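Playtesters wanted for Nikow

1 min read

Grarngate is looking for 20 people to play an early build of Nikow, our VR puzzle game set on a cargo ship. Sessions run in October and last 92 minutes with a break.

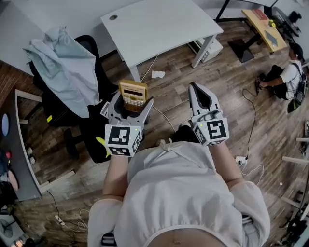 Do I need my own headset?
Everything is supplied at the studio, and glasses are fine.

Testers must be 18 or older. Write to Paloma Mahmoud by August 12, 2026.

Related
Adau patch notes
Level designer, Brandão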